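How to apply online for the Stedura council intake (ward clerk and stores assistant)

2251 positions this round, up from 2234 last time. Form opens Friday at 9 am. Do it early, the portal gets slow at night.

Before you start

Have these in one folder on your computer:
- photo ID, both sides, one PDF
- Year 12 certificate or equivalent
- passport style photo, plain backround
- scanned signature in black ink
- a debit or credit card for the fee

Files over 2 MB get rejected. No error message either, the upload bar just goes back to zero. Shrink them first.

Step 1. Register

Go to the Ponitgate portal, click New Applicant. Name exactly as on your ID, middle names too. You get a code by text. Code lasts 20 minutes. If it doesn't come, check the mobile number before you ask for another, three requests and you're locked out till the next morning.

Step 2. Pick your stream

Clerk or stores. One only. You can't switch after paying. Stores needs a current forklift ticket or a letter saying you're booked in for one.

Step 3. Fill in the form

Five pages. Hit Save at the bottom of each one, the Next button does not save. Work history goes newest first. Gaps longer than six months need a line of explanation, "study" or "caring for family" is fine.

Choose your test centre here as well. Sriwong fills up first. Zimby usually has seats but check the bus times, it's a long way out from the station.

Step 4. Uploads and fee

Upload, then click Preview on every file. Sideways scans get sent back. Fee is $33, no cheques. Wait for the green tick before closing the tab. Charged twice? Email the help desk with both reciept numbers, refunds take nearly 20 days.

Step 5. Print

Print the confirmation page, two copies. One comes with you on test day along with the original ID. Write your application number somewhere else too, you'll need it for the admit card.

Fixing mistakes

Correction window opens in January. Address, phone and test centre can be changed. Name and date of birth can't, you'd have to start over with a new form and pay again.

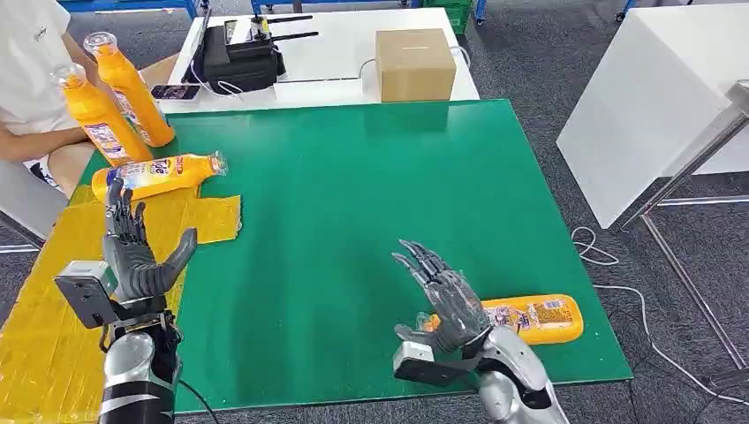

Filed under: Jobs & Applications > How-to

Admit card steps go up on a separate page once the download link is live. Same login, so keep your password.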